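Journée portes ouvertes de l'atelier Nerkine : vos questions, nos réponses

Vous avez été très nombreux à nous écrire depuis l'annonce de la journée du 29/05/2022, et nous en sommes ravis ! Nous avons essayé de rassembler ici les questions qui reviennent le plus souvent. Si la vôtre n'y figure pas, glissez-nous un petit mot par le formulaire, nous répondons toujours (parfois avec un peu de retard, pardon d'avance).

Faut-il s'inscrire ?

Oui, s'il vous plaît, même si vous ne comptez passer qu'une petite demi-heure. Lors de la séance de février, nous avions accueilli 189 visiteurs et le couloir était, disons-le, un peu étroit pour tout le monde. Cette fois nous ouvrons 243 places, réparties entre le matin et l'après-midi. L'inscription est gratuite.

Qui est derrière cette journée ?

L'atelier Nerkine, avec l'aide de nos voisins de Brivitwood, qui nous prêtent leur grande salle et leur cour. Bogdan Sârbu coordonne les démonstrations et anime aussi la discussion de fin de journée -- prévoyez de rester un moment, il est bavard et c'est tant mieux.

Qu'est-ce qu'on voit pendant la démonstration principale ?

Du travail à la pince tenue en main, sur des objets de tous les jours. Nous aimons beaucoup les emballages alimentaires, parce que rien n'y est régulier : les sachets se froissent, les films transparents renvoient la lumière, un pain plat dans son sac n'a pas du tout la même tenue qu'un paquet de biscuits. On se sert des deux doigts de la pince pour approcher l'objet, et l'on comprend assez vite, en regardant de près, combien d'attention demande un geste que nous faisons tous sans y penser en rangeant nos courses.

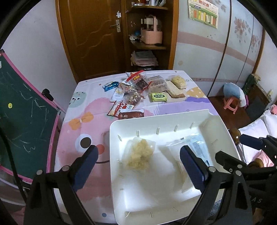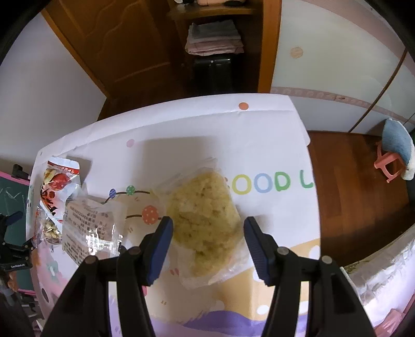

Pinces en main et produits emballés sur la table à nappe imprimée ; le bac blanc crème se voit sur la première photo.

Est-ce que je pourrai essayer moi-même ?

Bien sûr, et nous y tenons ! Un coin est réservé aux essais dans la grande salle, à côté de l'accueil. Vous prendrez la pince en main avec quelqu'un de l'équipe, le temps de déplacer deux ou trois objets. Commencez doucement, il n'y a rien à gagner à aller vite.

Mes enfants peuvent-ils venir ?

Avec grand plaisir, à partir de six ans pour les essais et sans limite d'âge pour le reste. Les plus jeunes doivent simplement rester accompagnés. Le petit livret de jeux Joly les attendra à l'entrée, avec des crayons.

Faut-il s'y connaître en robotique ?

Pas le moins du monde. Les explications sont pensées pour des curieux, et si un mot vous échappe, levez la main. Pour celles et ceux qui voudraient aller plus loin, une présentation plus technique de notre projet Nokus est prévue en fin d'après-midi, avec un temps de questions assez généreux.

Puis-je prendre des photos ?

Oui, sans flash pendant les démonstrations, et en demandant leur accord aux personnes que vous photographiez.

Le lieu est-il accessible en fauteuil roulant ?

La grande salle et la cour sont de plain-pied. Signalez-nous votre venue dans le formulaire et nous vous garderons une place au premier rang.

Et si je dois annuler ?

Un simple message suffit, même le matin même. Votre place ira à la personne suivante sur la liste d'attente.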